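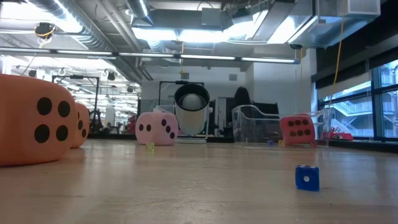 Stolitz is a small school of everyday probability. We teach adults and older teenagers to think about chance using things they can pick up and throw, and we are wary of anyone who says the subject can be made easy. It can't, and we've read the brochures. What we do have is a shelf of dice. The big foam ones in orange, pink and red come out for first classes, because a person at the back of the room can read them, and the little translucent ones are for working in pairs. Neither kind should be trusted on looks. A soft die with rounded corners may well favor a side, and the first thing we ask a new class to do is find out.

How we started

Maxine Ngata had taught high school math for 24 years when she began to doubt that her students believed a word of it. They could fill in the worksheet and then, at lunch, tell her a six was due. She ran one evening class in May with Murray Merrick, who had spent his working life in insurance and had his own doubts about worksheets. Seven people came. Two of them argued with Murray until the lights went off, and he considered that a success. Maxine thought he had lost his temper. They still disagree about it.

What we teach

There are two courses. Pomare is the beginner course and runs for seven evenings, starting at 6:30. You will throw dice, keep a tally, guess badly and write the guess down in pen. Tunau is for people who have finished Pomare, or who can show us they don't need it. It deals with surveys, medical test results, and the kind of headline that says a risk has doubled and forgets to mention what it was before.

We don't teach gambling systems. We get asked most months. If you have one that works, you don't need us.

Does it do any good?

We are not sure, and we'd be suspicious of a school that was. So far 275 people have finished Pomare. We wrote to all of them afterward and 201 wrote back, nearly all of them pleased. You can see the problem: the ones who weren't pleased had less reason to answer. I-hsuan Kuo, who joined us to teach Tunau, now uses our own survey as her opening lesson on how not to do it.

Who we are

Maxine Ngata and Murray Merrick teach Pomare, usually together.
I-hsuan Kuo teaches Tunau.
Mereana Trevaskis runs the office and answers the phone.
Jamie Bickerstaff looks after the teaching materials and writes the class notes.

Visiting

You are welcome to sit in on one evening before paying for anything. Call Mereana first so she can tell you which room we are in. Bring a pen. Calculators stay in your bag until the third class.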